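Section 4. Lining the bin and changing the bag

Read this before you fit the first bag. The Forsyth kitchen bin is sold as needing no instructions, and we have heard from enough owners in Stidthorpe and Osham to doubt it.

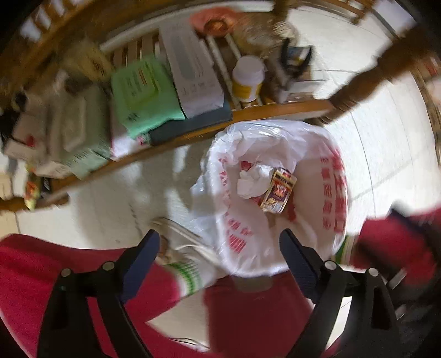

4.1 Choosing a bag

Forsyth would like you to buy its own fitted bags. We tried them beside ordinary carrier bags and plain rolls from the market and could not find a difference worth the money. A bag needs to reach the floor of the bin with enough left over to fold down outside the rim. If it does both, use it.

Be wary of the word "strong" on a packet. It does not seem to mean anything in particular. The same goes for "scented", which in our kitchen meant that the cupboard smelt of old onions and lemons together.

Note: Bags sold as compostable are fine for peelings if your council takes them. Ask first. Some collections turn them away, whatever the roll says.

4.2 Fitting the bag

1. Wipe the inside of the bin and let it dry. A damp wall grips the bag and stops it dropping.

2. Open the bag fully and shake it once. Check the bottom seam against the light. If you can see a gap, keep that bag for paper.

3. Lower it in and push the bottom corners down with your fist. Air will be trapped underneath. Lift one side of the bag, press the middle down, and let the side go.

4. Fold the spare plastic out over the rim, all the way round. Aim for 5 cm of overlap. Less than that and the first heavy load will pull the edge inside.

5. If the bag is too wide, gather the slack at the back and tie it in a small knot. The clip supplied with the lidded model is meant to do this job. Ours lasted until July.

Caution: Do not use a rubber band stretched round the outside of the rim if there are small children or pets in the house. Bands get pulled off and chewed.

4.3 What should go in

The maker's leaflet gives a chart with 133 entries, several of which contradict each other. Most households can manage with less.

- Used tissues and kitchen paper: general waste. They are rarely wanted with paper recycling.
- Sweet and snack wrappers: general waste, unless a shop near you has a soft plastics point. We have our doubts about where those end up, but it is your choice.
- Batteries: never, in any bag. Take them back to a shop that sells them.
- Hot ash: never. Leave it outdoors in a metal bucket until completely cold.
- Broken glass: wrap it in newspaper, tape it shut, and put it in last.

4.4 Changing the bag

1. Change it when it is three quarters full. The leaflet says "when full", which explains the number of split bags.

2. Unfold the edge from the rim before lifting. Pulling straight up with the edge still folded tears the plastic at the crease.

3. If the bag sticks, tip the bin on its side and slide the bag out along the floor. This is suction. The Clestemon bin has air holes near the base to prevent it, and they do help a little.

4. Tie the bag and carry it with a hand underneath.

Note: The "odour-lock" powder costs more than it should. Over 500 g of bicarbonate of soda can be had for the same price, and a spoonful under the bag did as well when we tried it.

4.5 Cleaning

Wash the bin every 2 weeks with washing-up liquid and warm water. Rinse and stand it upside down outdoors if you can.

Caution: Do not mix bleach with any other cleaner, including vinegar. The fumes are dangerous.

If the smell stays after washing, look under the rim, where drips collect and a cloth tends to miss them. An old toothbrush will reach. For a lid that no longer shuts, see Section 5.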